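Setting Up a Shared Spreadsheet for a Small Lending Library

Emese Pap
Updated 3/26/23

This page explains how to build a lending register in an ordinary spreadsheet. It is written for collections of up to 2,000 items where one or two people look after the records and borrowers do not need to log in. The method was worked out for the tool and book collection at Stakitholm and later used, with small changes, at the Vurnitz branch. Any current spreadsheet program will do. Formulas are given in the form used by programs with English function names and comma separators. If yours expects semicolons, replace the commas.

1. Plan the sheets

Create one file with three sheets, named Items, Members and Loans. Do not put spaces in the names. A sheet name with a space has to be wrapped in quotation marks every time a formula refers to it, and missing quotation marks are the most common cause of errors in files sent to me for repair.

Each sheet holds one kind of record. Items has one row per physical object. If you own two copies of the same book, they get two rows and two numbers. Members has one row per borrower. Loans has one row per loan, and a row is never deleted once it has been entered.

2. The Items sheet

Enter these headings in row 1, from column A:

ItemNo
Title
Category
Shelf
Acquired
Condition
Status

Format column A as plain text before typing anything into it. Item numbers should have a fixed length and a letter prefix, for example B0001 for books and T0001 for tools. With the prefix in place the program cannot strip the leading zeros, and the list sorts in the right order.

Category should be filled from a drop-down list. Select the column from row 2 downwards, open the data validation dialogue and choose "List". Keep the list short. The Stakitholm register began with 52 categories, many of which held a single item, and was later cut to 16. Set the validation to reject anything not on the list. A warning alone is not enough, as people click through it.

Leave Status empty for now. It will be filled by a formula in section 5.

3. The Members sheet

Headings:

MemberNo
Surname
FirstName
Contact
Joined
Notes

Member numbers follow the same rule as item numbers: fixed length, letter prefix, plain text. Use M as the prefix. Store one contact method per member. Additional details can go under Notes, but no formula should depend on that column.

Check what you are required to tell members about the records you keep. This varies from place to place and is outside the scope of this page. As a minimum, restrict access to this sheet to the people who issue loans.

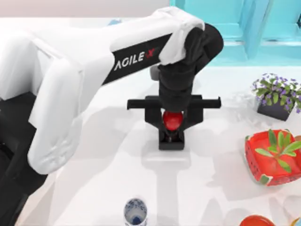 4. The Loans sheet

Headings:

LoanNo
ItemNo
MemberNo
DateOut
DateDue
DateBack
Overdue

LoanNo is a running number and can be typed by hand. ItemNo and MemberNo should both be validated against the other two sheets. In the validation dialogue choose "List from range" and enter Items!$A$2:$A$2001 for the first and the matching range in Members for the second. A loan can then only be recorded against an item and a member that exist.

DateOut is typed. In most programs Ctrl and semicolon together enter the current date as a fixed value. Do not use TODAY() in this column. It recalculates every time the file is opened, and every loan would appear to have started this morning.

DateDue is calculated. With a loan period of six weeks, put this in E2 and copy it down:

=IF(D2="","",D2+42)

If your periods differ by category, put a small table of categories and days on a fourth sheet and look the value up. The Vurnitz register does this for power tools. For a first version, a single loan period is easier to maintain.

DateBack is left empty until the item is returned. Overdue is calculated in G2:

=IF(AND(E2<>"",F2="",E2<TODAY()),"YES","")

TODAY() is correct here, because the answer is meant to change from day to day.

5. Link the sheets

Return to Items and enter the following in G2:

=IF(A2="","",IF(COUNTIFS(Loans!$B$2:$B$5000,A2,Loans!$F$2:$F$5000,"")>0,"OUT","IN"))

The formula counts the rows in Loans that carry this item number and have no return date. If there is at least one, the item is out. Copy it down to the last row you expect to use. The dollar signs must be kept, otherwise the ranges will move as the formula is copied and the lower rows will give wrong answers without showing any error.

On older machines a full register may take a few seconds to recalculate. If the delay is a nuisance, switch calculation to manual while entering a batch of loans and back to automatic afterwards.

6. Protect the formulas

Lock the calculated columns: Status in Items, DateDue and Overdue in Loans. In desktop programs all cells are normally marked as locked, but the lock has no effect until the sheet is protected. The order is therefore:

Select the whole sheet and clear the "Locked" setting.
Select the calculated columns and set it again.
Turn on sheet protection.

A password is optional. The protection is there to stop accidental typing, and a lost password causes more work than it saves. If you do set one, write it down and keep it with the paper records.

7. Test before use

Enter three invented items, two invented members and a handful of loans. At least one loan should be returned, one current and one overdue. Check each of the following:

The returned item shows IN.
The current item shows OUT.
The overdue loan shows YES.
An item number that does not exist is refused.

Then clear the typed cells of the test rows. Do not delete the rows themselves. Deleting them removes the formulas and shortens the ranges set up in sections 4 and 5.

8. Backups

Save a dated copy once a week under a name that begins with the year, so that the copies sort correctly. Keep the last six. One of them should be stored away from the main computer.

Each July, move closed loans to an archive file. Filter Loans for rows with a return date, copy those rows to the archive as values only, confirm that the row counts match, and then clear the typed cells in the original. Sort the remaining rows by DateOut to close the gaps. The gaps left in the LoanNo column are harmless and should not be renumbered.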